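**Elasticated waistband** (also *pull-on waist*): a strip of elastic sewn into the top of trousers, shorts or a skirt so that the wearer need not know their own measurements, or admit to them.

The elastic is cut shorter than the cloth it serves. Stretched during sewing and then let go, it draws the fabric into the gathers by which the type is recognised from across a street. In a cased waistband the cloth is folded over to form a tunnel; in the cheaper sort the elastic is stitched straight on, and a snapped one has to be unpicked by someone patient.
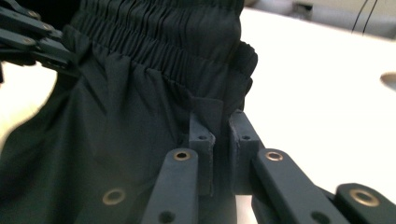 Folding is the recognised difficulty. A gathered waist will not lie flat, and the usual method is to bring the two sides together, smooth the legs and accept a lump at one end. Adeel Pirzada's laundry manual *Gilani* gives 22 pages to the matter and ends by recommending a drawer with a deep front.

Elastic perishes with heat, and tumble drying shortens its life. Drawstrings are often added as insurance, then lost inside the casing in the first wash.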